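Search this site Search Enter keywords Go

MEDIA RELEASE

Levell opens shared laundry and linen room to Gusville households

GUSVILLE — Levell, the not-for-profit housing and household support organisation, has today announced the opening of a shared laundry and linen room at its Sullgate building in Gusville. The room is available to tenants of the building and, from January, to any household in the surrounding streets that does not have a working washing machine at home.

The Sullgate room brings washing, sorting and folding together in one place. It replaces the former basement laundry, which closed when the drainage beneath it failed and which many older tenants had found difficult to reach by the stairs. The new room is on the ground floor, next to the side entrance, and has step-free access from the footpath.

"Clean bedding and clean clothes are a basic part of a decent home," said Refugio Maldonado, Director of Household Services at Levell. "Our tenants told us they were carrying wet washing up four flights, or paying for a taxi to the laundromat with a week's worth of sheets on the back seat. They asked for something close by, and for somewhere flat and wide to fold. We have tried to give them both."

The room was planned over 13 months with tenants of the building. An early proposal would have fitted a narrow counter along one wall. Tenants who tried a cardboard version of it reported that fitted sheets and doona covers slid to the floor, and that the counter was too high for anyone seated. The counter was dropped, and a bed was put in its place. Garments and linen can be laid out across it at a comfortable height, and the same surface is used in the household skills sessions to practise making a bed with clean sheets.

The machines are front loaders. Levell selected this type after its maintenance team reviewed the repair history of laundries at its other properties, and after tenants who use wheelchairs said that they could not reach the bottom of a top-loading drum. The bed is kept made up with a sage-green sheet, within a few steps of the machines, so that clothing can be moved across and sorted without leaving the room.

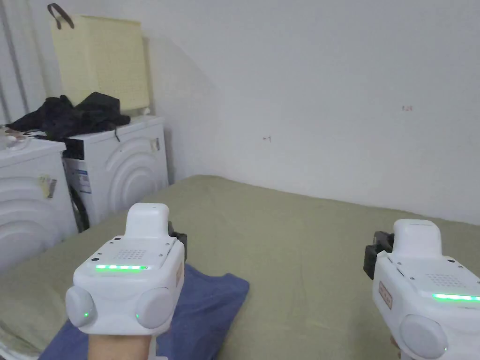

Household skills sessions

Levell will run a program of household skills sessions in the room, delivered with the Cuautle Neighbourhood Centre. Each session takes up to six people and is free of charge. The sessions are intended for young people moving into a first tenancy, for people returning home after a long hospital stay, and for anyone who has taken on the washing in a household where somebody else used to do it.

Topics in the first series include reading care labels, separating colours, treating collars and cuffs before a wash, folding T-shirts and trousers for a small drawer, and storing spare bedding in a flat with limited cupboard space. One session deals only with fitted sheets and was added at the request of tenants. Participants are welcome to bring their own washing and to take it home folded at the end.

"We had expected the interest to be in the machines," Mr Maldonado said. "A good deal of it has been in the folding. People want to know how to do it properly and how to do it in a small space, and some of our longest-standing tenants have a great deal to teach on the subject."

Sessions will be held in the morning, beginning at 10 am, and interpreters can be arranged with notice. Children may attend with a parent or carer.

Using the room

The room will be open to tenants of the Sullgate building from early morning until 9 pm. Neighbouring households will be able to book from January through the Levell office in Gusville, in person or by telephone. A booking covers one wash and the use of the folding area afterwards.

There is no charge for tenants. Neighbouring households will be asked for a contribution of $5 per wash, which goes towards water, power and servicing. The contribution will be waived on request, and no evidence of income will be sought.

Users are asked to bring their own detergent, to empty pockets before loading, and to keep damp items off the bedding. Heavy rugs, horse blankets and anything soiled with oil, paint or solvent cannot be accepted. Items left behind will be held at the office for four weeks.

Funding and next steps

The works at Sullgate were paid for from Levell's property improvement budget, with a contribution from the tenants' own amenities fund. Almost 13 per cent of the total was spent on new drainage and on waterproofing the floor. The former basement laundry will be sealed and converted to bicycle storage once the pipework has been removed.

Levell will review the use of the room after its first six months. The review will consider opening hours, the booking arrangements and whether a similar room should be provided at the organisation's second Gusville property, where tenants have already expressed interest. Findings will be provided to tenants in writing and presented at a meeting in the Sullgate foyer.

About Levell

Levell is a not-for-profit organisation providing affordable rental housing and practical household support in Gusville and neighbouring districts. Its services include tenancy advice, home set-up assistance for new tenants, a furniture and linen exchange, and small repairs.

Media enquiries: Communications Office, Levell, Gusville.

— ENDS —

Comments (4)

marg_on_third
Very pleased about the ground floor. My knees gave up on those basement stairs two winters ago. Will there be somewhere to sit while the wash is on?

T. Okell
Is 9 pm the time you have to be out by or the last time you can start a load? I finish work at 7.30 so it makes a difference.

Levell Communications
Thank you for your question. The last load should be started by 7.45 pm. We will add this to the notice on the door.

dee
Put me down for the fitted sheet one please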